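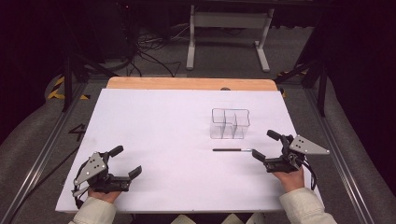

Budgeting for a first set of hand-held grippers: what did you forget?

Princess Macaraeg
Our makerspace in Windine has 2000 pounds to spend on a small station for recording hand tasks, the sort where a person works a pair of grippers at a table and the recordings go to train an arm later on. I'm so excited about this! The grippers themselves take 1000 of it. I've put 177 down for aluminium rail and a board, and I'm stuck on how to split the rest. Has anyone planned one of these from scratch?

Halley
Lovely project! Two things ate our budget: cables and spare fingers. Buy longer cables than you think, plus ties to keep them off the wrists. We wear through fingertips quickly, so I'd order two extra sets in the same delivery and save the postage. Lighting matters too (ours was 40 for a pair of lamps and I'd happily have paid double). For things to pick up you hardly need a budget at all. Pens, a desk tidy, cups, whatever is in the drawer. Start with those and see what your people find fiddly before you buy anything special.

vundeo_tom
storage!! the files are huge, get a big drive

Vishwakarma
Agree on the drive, and get a second one for backup. I'd also hold some money back until you've done a week of sessions. We bought a fancy height-adjustable table in January and then wanted a plain one with a wider top.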